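Stella Rotich has run the canteen at the Timville bus depot for 12 years. She opens before the first drivers come in and closes when the soup is gone.

"I started with 2 pots and a borrowed stove," she says. "In April of that first year I nearly gave it up. Then the Kashindye route opened and the drivers needed lunch."

Most of them still order beans and rice. Rotich buys the beans from Halima Mrema, who farms outside Plirndale, and pays her every second week. Prices have gone up — onions more than anything — but she has held the lunch price where it was.

"They would complain to my face," she says. "I see them every day."

She does the books herself at night, in pencil. Her daughter wants her to use a phone for it. "Maybe next year," Rotich says.

White tabletops and plain pale walls.

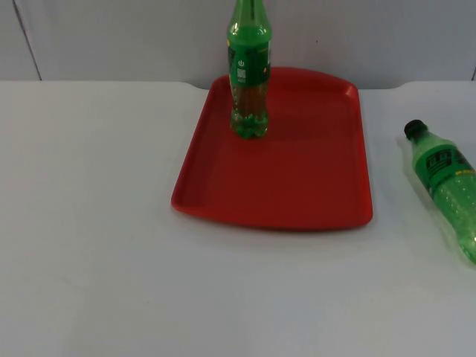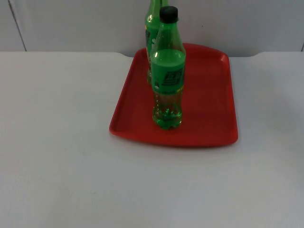 Opening a second place

Rotich has looked at a room in Ukico. The rent is fair, she says, but it needs a sink.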